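Thread on how our student project is going, as a few people asked after the open evening. We're the sorting and packing group in the robotics club. I do the task scripts and most of the write-up.

The job: a robot arm has to take parts off a table and put them where they belong in an organiser. Long parts, small parts, dark boxes that stand upright in a frame. Easy for a person. Not easy for an arm that only knows what its joints are doing and what the cameras show it.

We do nearly everything in simulation first. The club has one real arm and four groups that want it, so bench time is short. In the sim we can run all night and nothing gets bent.

The sim room is modelled on our own lab. Someone in last year's group did the floor, the walls, the trunking and even the cart with the power strip on it. It looked like overkill to me in September. I've changed my mind. The background matters when the policy is learning from camera images.

Our simulator setup is called Vinen. It's a wrapper the club wrote, so don't go looking for a download. It loads the room, drops the parts on the table, runs the episode and writes a log. The logging half is called Skunix and it's a mess, but it works.

How we collect data: one of us drives the arm by hand with a controller and does the task from start to finish. That gets saved as one demonstration. Then the next one, with the parts moved a bit. It is slow and your thumbs hurt.

We have 1,594 demonstrations that passed the check. We recorded 2,528. The rest were thrown out for dropped parts, collisions with the frame, or the driver giving up halfway.

Throwing data out was an argument. Half the group wanted to keep the bad ones and label them as failures. We tried it on a small run and couldn't see a difference, so we went with the simple option. If we had another term I'd test it properly.

The check is a script plus a person. The script looks at final positions and contact forces. The person watches the replay at double speed. Each of us gets a batch of 15 and then swaps, as you stop paying attention after that.

What has gone well: small parts into the bins. The bins have different colours and a wide opening, so there is room for error. The arm can come in a bit off centre and still let go in the right place.

What hasn't: anything thin. A stick can turn in the fingers if the grip is off the middle, and then one end is much lower than you think. Our first trained policy kept hitting the table with the low end. We raised the approach height and that helped.

The boxes are the other problem. They stand on a small face, so a light knock tips one over, and once it's flat the policy has no idea what to do. There were no demonstrations with a fallen box in them. We're adding some this week.

Spacing matters as well. With two boxes in the frame, the arm has to come straight down between them. Come in at an angle and the wrist catches the neighbour. Driving it by hand you learn this in an hour. Getting it into the policy took us most of the spring.

Someone asked about marking. The project counts for coursework, and the mark is mostly on the report, with a smaller part for the demo. So a failed run on the day isn't a disaster as long as we can explain it. We need the logs to be tidy, though, and see above about Skunix.

The demo is on 22nd June, in the Baird building, ground floor. We get 2 attempts on the real arm and a screen for the sim runs. Gindura are lending us the screen, thanks to them for that.

Still to do: fallen box demonstrations, a retrain, then a full set of sim tests with the lighting changed. I also need to rewrite the methods section, which still describes the old gripper settings.

If you're joining the club next year and want to work on this, learn some Python over the summer and come and have a go at driving. We'll leave the controller profiles in the shared folder. I'm back on stick episodes tonight and will post the retrain results here when I have them.

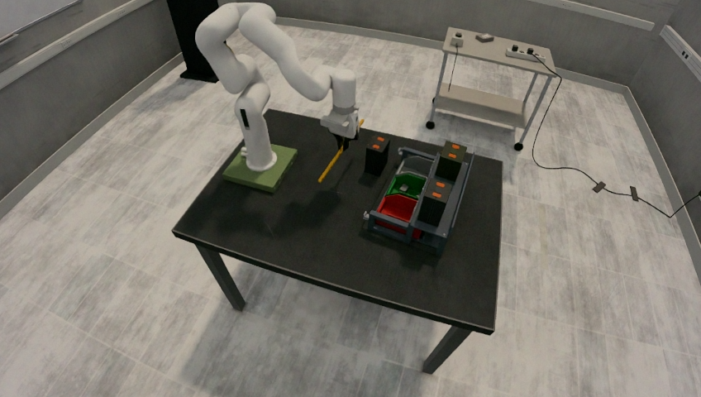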